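Part-time Playroom Assistant — Brillwood Family Center

Brillwood Family Center is hiring a part-time assistant for its weekday playroom on Koo Street. The playroom is open to children from 2 to 5 and the adults who come with them. You would set out toys, read at story time, wipe down tables and help families sign in.
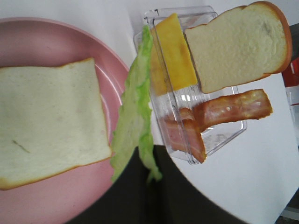
Toy bread and lettuce, play kitchen set

Hours are 9 to noon, Monday through Thursday, with paid training before you start in September. We need someone who can lift storage bins, sit on the floor and stay calm when it gets loud. Child care experience helps but is not required. A background check is — we pay for it.
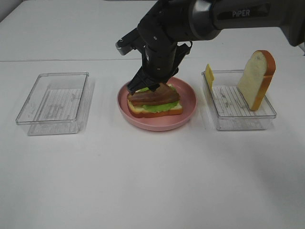 The job also includes a short cleanup after closing and one staff meeting a month. Parking is free in the Plimow lot. Spanish speakers are encouraged to apply.

Send a resume and two references to the front desk, or mail them to Brillwood Family Center, PO Box 3487, Ukel. Applications are due 25/04/2025. Please include a daytime phone number.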